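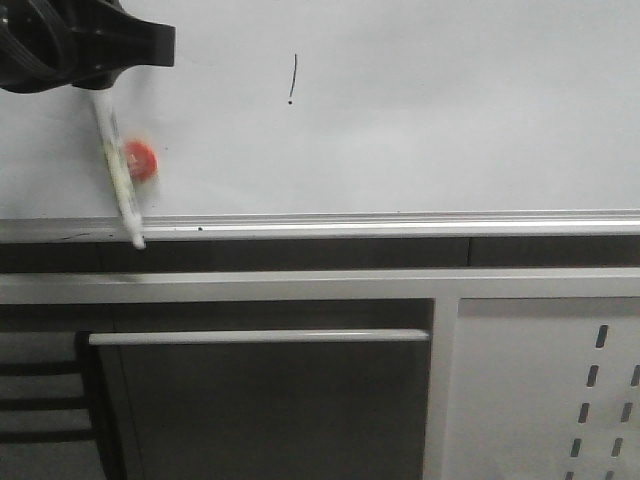
How to Get a Whiteboard Clean Again (Even the Gray Ones)

Posted 2025-06-11 by Chiamaka Olatunji

Quick one today, got asked this again in May and I keep typing the same email.

What you need
Two microfiber cloths, one damp, one dry
Rubbing alcohol, the plain drugstore kind
Dish soap
Spray bottle with water
A dry erase marker you don't mind using up

Step 1. Dry wipe first. Top to bottom, whole board. Skip this and you're just making gray soup.

Step 2. Old writing that won't budge - go over it with the dry erase marker. Cover the line completely. Count to five, wipe. Works on most permanent marker too. Do small patches, don't scribble over the whole board and then answer the phone. Been there.

Step 3. Alcohol on the cloth, not on the board. Small circles. Flip the cloth when it turns gray. Open a window.

Step 4. Drop of dish soap in the spray bottle, light mist, wipe. Then plain water on the damp cloth to get the soap off. Soap film is why new ink beads up and skips, so dont rush this bit.

Step 5. Dry cloth. Give it ten minutes before you write on it.

The ledge
Everyone forgets it. Take everything off, run the damp cloth along it, get into the corners with a cotton swab. That dust ends up on your sleeves and then back on the board.

What not to use
Scouring pads. Powder cleanser. Furniture polish - looks great for a day, then nothing writes. Paper towels are ok in a pinch but the cheap ones scratch over time.

Still ghosting?
Surface is probably worn. Run a fingertip over a bad spot, if it feels rough the coating's gone and no cleaner will bring it back. The big board at our Briklow office was like that, we did the steps twice and gave up. Resurfacing film went on in an afternoon, bit fiddly at the corners, get a second pair of hands.

How often
Dry wipe daily. Alcohol every week or two if teh board gets heavy use. Don't leave writing up over a long break, thats how you get ghosts in the first place.

Store markers flat, caps on tight. Next post is chalkboards.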